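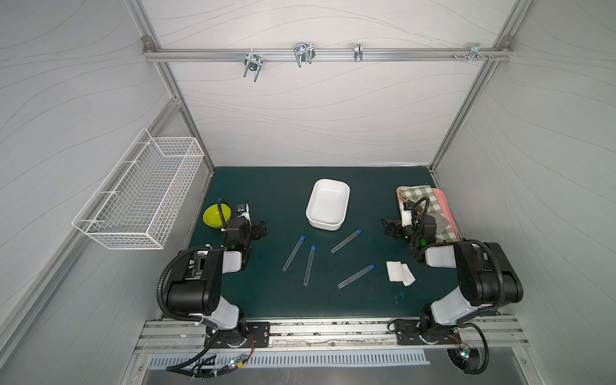 *Hooks and clips along the back rail, wire basket on the left wall.*

**Friday, dye notebook, batch 11**

Right, madder again. I said I'd leave it alone until January and lasted a week, but the Flindden wool arrived and it's so lovely and springy that I couldn't just put it on the shelf. 558 g on the kitchen scales before washing, which is more than I paid for, so thank you Flindden!

Scoured it first thing, longer than usual as it still smelt strongly of sheep. Two rinses, then a third when the water was still coming off yellow. Alum at my normal strength, no cream of tartar this time (we're out, and I want to see if I miss it). Into the mordant bath by 11 and left to cool on its own with the lid on.

The madder is the Brokatport stuff, chopped root, the end of the old sack. I soaked it overnight and tipped away the first water to get rid of the browns — I know some of you think that's throwing colour down the sink, and you may be right, but batch 9 went in unrinsed and came out like weak tea.
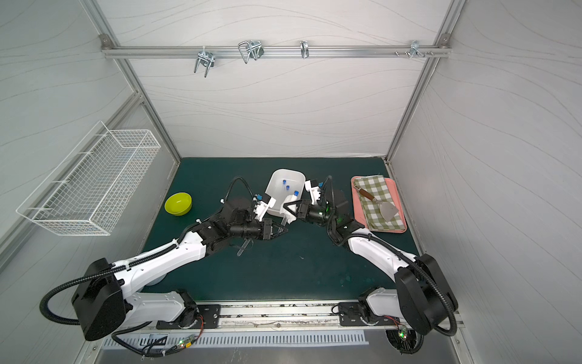 Heat is still where I go wrong. I kept the pot at 60 for the first hour and was very smug about it, then went to answer the door and came back to 74. Turned it off at once and wrapped the pot in the old blanket. The test strand I'd pulled before that was a clear orangey red, and the one after is a shade duller. Both are taped inside the back cover, so please have a look by the window and tell me if I'm imagining it.

Split the wool into 3 skeins after the main bath:

- A: plain, rinsed and hung
- B: pinch of chalk in the last half hour
- C: back in the leftover bath overnight

B is the winner so far, by miles. It has that proper brick red I've been chasing since the Troltberg blanket, and it's nice and even apart from one pale patch where I tied it too tight. Must use looser ties. I write that every single time. 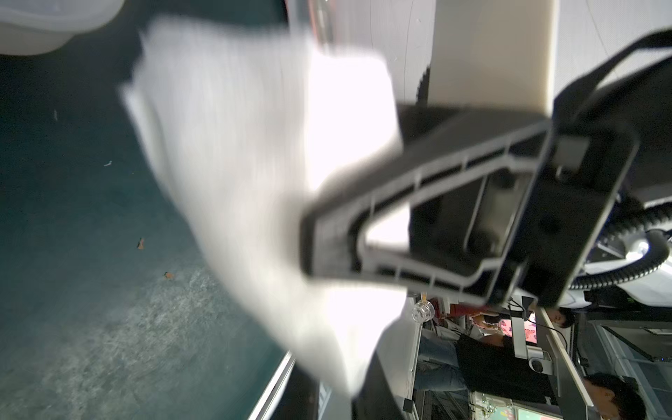
Water is the other thing. Ours is soft, and the Moen recipe sheet was clearly written for somewhere with hard water, so I think the chalk is only putting back what they get from the tap. Would like to try it from the start of the bath next time, same wool, same root, and see if A and B end up closer together.

Still to do: rinse C, label all of them before I forget which is which, order more alum, and wash the big pot properly (pink ring round the inside, my fault). The blue bucket has the exhaust bath in it, so don't tip it out! I want it for the grey fleece on the bottom shelf.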